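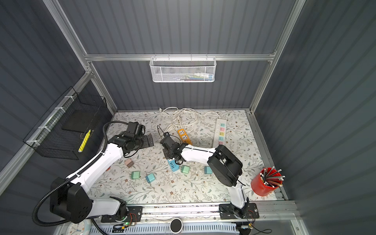

Ticket 2540: Desk clear-up task, adapters and cords
Opened: 23 Sep 2024
Reporter: Elvira Inga
Site: Londmont
Status: Open

Problem
Task is to pick the small plug adapters off the mat and plug them into a power strip. Picking is fine. Plugging in fails on most tries. The gripper holds the adapter a few degrees off and the prongs catch on the socket face.

Log
Ran 71 attempts on the Palomino build. Adapters lying flat were picked up on the first or second try. Prongs-up ones took longer.

Slowed the approach by half. No change.

Had one arm hold the strip while the other pushed. Better, 3 good insertions in a row, then the strip slid and the run stopped.

Tried moving the white cord aside first. The arm dragged the strip along with it. Cords are still a job for a person.

Reply from Fotar support
Please re-run the wrist calibration on both arms and send the force logs. Insertion update is planned for October.

Elvira Inga
Calibration done, logs attached. Sorting works well enough to leave on. Keeping the ticket open for insertion.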